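Search this site Search Go

Filed under: Robotics, Work, Q&A

Teaching a robot to mop, one dirty floor at a time

2023-03-26

Anju Katiyar has mopped more floors in the past year than in the rest of her life put together. She runs data collection for Omora, a household robot project at Flullness, and her job is to gather the examples its software learns from.

The project has 26 collectors on its books. They clean in ordinary homes and record each job from head height. A session is 53 minutes long, and a good one gives the team 5 usable clips.

"People expect more than that," Katiyar said. "But a clip has to start with the dirt in view and end with the floor finished. If you stop to answer the door, we throw it out."

She came to the work from Aguiar, a cleaning supply company where she trained hotel staff. She said the two jobs have a lot in common, except that hotel staff could ask her what she meant.

"With a person I can say, get the sticky part first. The model only gets what we did. If we all started from the left, it would start from the left forever."

For that reason the instructions for collectors are short. They say which tool to use and which room to work in. They don't say what order to clean in. Katiyar wants wet marks and dry crumbs on the same floor, so that someone has to decide what to deal with first.

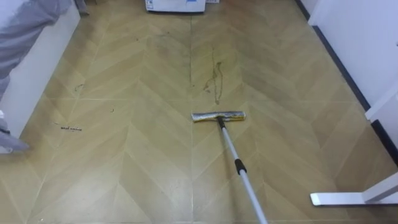 A flat mop on a chevron-pattern floor, with a dark streak just ahead of the head and crumbs off to the left.

Floors like that one are useful to her. "A pattern is hard," she said. "The lines go everywhere, and the system has to learn that a grout line is not dirt. Early on it wanted to scrub the grout."

Plain floors came first, and the team had 615 clips of them before anyone noticed the problem. Katiyar said she should have caught it sooner. The next batch was recorded in Burnumcombe, where the houses are older and the rooms are narrower, and the collectors had to work around furniture legs and the bottoms of appliances.

Asked what makes a good collector, she said patience, and then changed her answer. "Somebody who cleans the way they clean at home. When people try to be perfect they slow down and do odd things with the handle."

She reviews clips herself two mornings a week. Most of the ones she rejects have the mop head out of view for too long.

The next round of recording begins in July and will add stairs. Katiyar has asked for more time on that one. "I don't like mopping stairs either," she said.

5 comments | 26 shares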